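Drurngate opens picnic room for December, free fruit Saturdays

Print this page
E-mail this page

MEDIA RELEASE - for immediate use

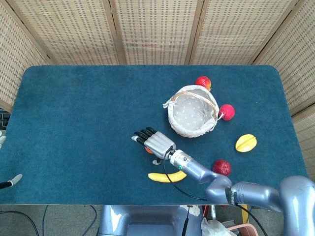

Fruit and a lined basket on the teal felt table, with the woven divider behind. Picture: Drurngate

Drurngate will open its indoor picnic room to the public in December. Fill-your-own fruit baskets every Saturday, free to the first 80 families through the door.

Idea is simple. Grab a basket, pick your fruit, find a spot. Apples, bananas and star fruit to start with, more as the season comes on. Kids who have never tried star fruit are especially welcome.

Baskets are from Skalberg, small and round with a spotted fabric lining. Lining colour may vary. They stay in the room but can be bought at the counter, limit of 2 per family while stock lasts.

The room seats 65. Tables have been re-covered in felt, and folding woven dividers let groups close off a quiet corner or open the whole place up for parties. Fruit supplied by Prasus, delivered Saturday mornings before doors.

"We wanted somewhere cool to sit in the hot weather that didnt cost a family a fortune," a Drurngate spokesperson said. "Bring your own sandwiches, we'll do the fruit."

Group bookings open now. Schools and playgroups up to 40 children, weekdays only. Please tell us about allergies when you book. No glass, no pets exept assistance dogs.

Doors 9 am. Media welcome from 8.30, parking at rear.

ENDS

Print | E-mail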